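Workshop notebook, paper marbling
31 August 2020

Third go at the marbling bath for the children's bookmark kit. The last batch of size was too thin and the colours sank before anyone could drag a comb through them. Tonight I made it up with 9 g of carrageenan to 800 ml of warm water, blended in two lots, then topped up to 830 ml because it looked like wallpaper paste. Left it in the fridge in the lidded tub. Please don't use that tub for anything else.

Paper: the cheap cartridge pad and the Pamora sugar paper, both sponged with alum on one side. Pencil cross on the alum side. I forgot the cross on four sheets of the sugar paper and had to lick a corner to find out, so do it before they dry.

Paints: the Shevchuk acrylics straight from the bottle are too heavy. One part paint to two of water is better for the red and blue. Yellow wants less water. White sinks whatever I do to it and I have stopped bothering for now. 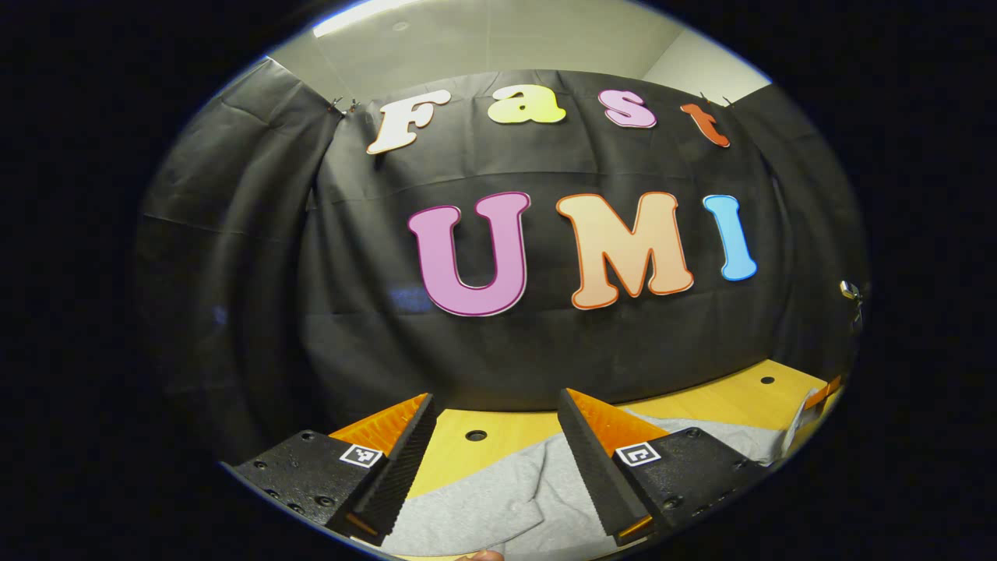 Lettering for the kit cover is the other job. Iker Casado thinks the marbled sheets should be cut into letters and the title made out of those, and I agree, but the sheets curl once cut and the thin strokes tear at the corners. Foam behind them would sort that. The foam letters on the black cloth, "Fast" over "UMI", are the sort of thing I mean: every letter its own colour, most with a darker edge round it, and the bottom row about twice the height of the top. Two sizes would suit us, with the child's name small and the word BOOKMARKS big. Try the outline in felt tip first, and if it bleeds into the marbling use a strip of plain paper glued underneath and trimmed to leave a thin border.

Cutting notes. Craft knife for adults only, obviously. Children's scissors will go through one layer of the thin foam but they chew it on the inside curves, so a lowercase a or an e is a nuisance. Capitals with straight sides are easiest. I drew an alphabet on squared paper, no letter narrower than two squares, and it's in the Skullholm folder with the other templates. S still looks wrong. Iker has offered to redraw it.

Glue: PVA warps the marbled paper, glue stick doesn't but lifts at the edges after a day or so. Will try PVA brushed very thin and pressed under the dictionary overnight.
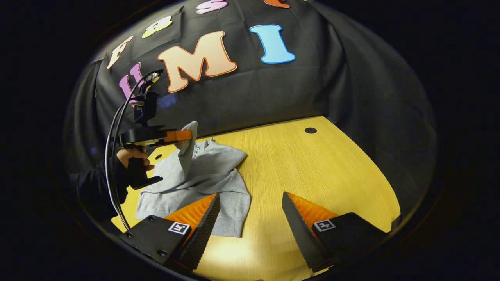

Page last changed: 31 August 2020

Combs next. The one from January was cocktail sticks taped between two strips of card, and it went soggy by the third sheet. New one is the same sticks pushed through corrugated plastic with a blob of hot glue on each. Spacing is one stick to every second flute. A wide comb for the first pass and a closer one for the second gives the feather pattern – go across, then up, slowly, and wipe the sticks on newspaper between passes.

To do before the next session:
Alum, another bag
Second tray, the deep one from Pandurora if they still have it
Ask Iker about the S
Line to peg wet sheets on, and something under it for drips
Test the size again after two days in the fridge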